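Toltari G2 hand-held gripper pair

The Toltari G2 is a pair of hand-held grippers for recording manipulation work without a robot arm. Each unit has two fingers with yellow tips and a light grey housing. The operator closes the fingers from the handle, and the wrist camera records the view over them.

The pair ships with 3 cables, a charger and a case. Maximum opening is 90 mm. A unit should be recalibrated after every 18 hours of use, or sooner if a finger has been changed - the routine takes five minutes on a flat table. Spare tips are sold separately and fit both sides.

Recordings are read with Yatsenko desktop software. The Cludura export module is optional and needs its own licence. Firmware from before April must be updated first, otherwise the two units will not pair.

Bench notes by Yeshi Alemneh: grip is good on card, paper and small plastic parts. Soft handles and cords are slower to pick up, and a light squeeze works better than a full one.

Table work with the G2:
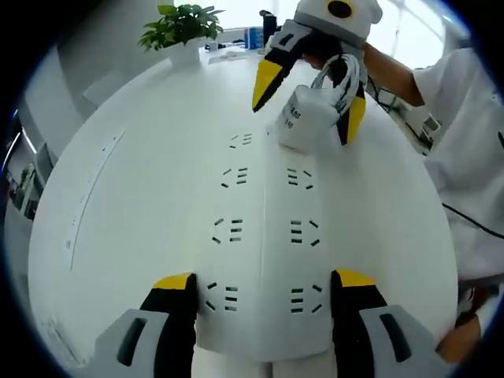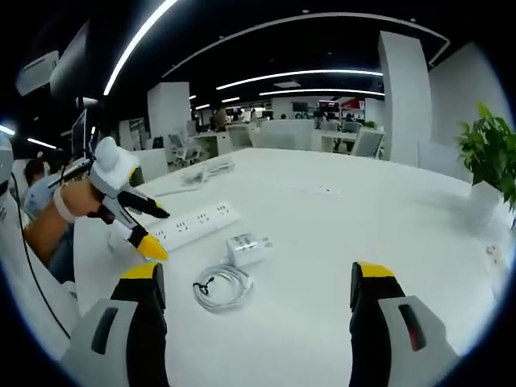
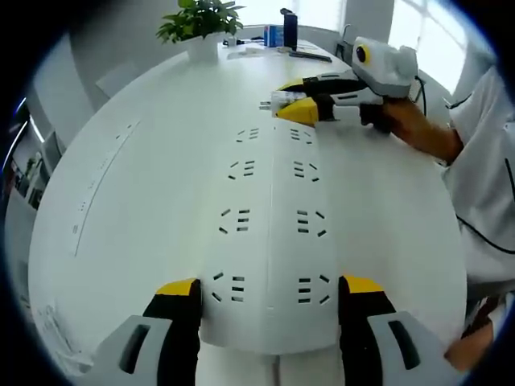
Can one unit be used without the other?

A single unit records normally, but the software treats it as the left hand unless the side is changed in the settings before the session starts.

Related items
Toltari G2 spare finger tips
Gralurum charging dock
Cludura export module

Last updated: Tue 11 August
Contact | Copyright Toltari | Back to top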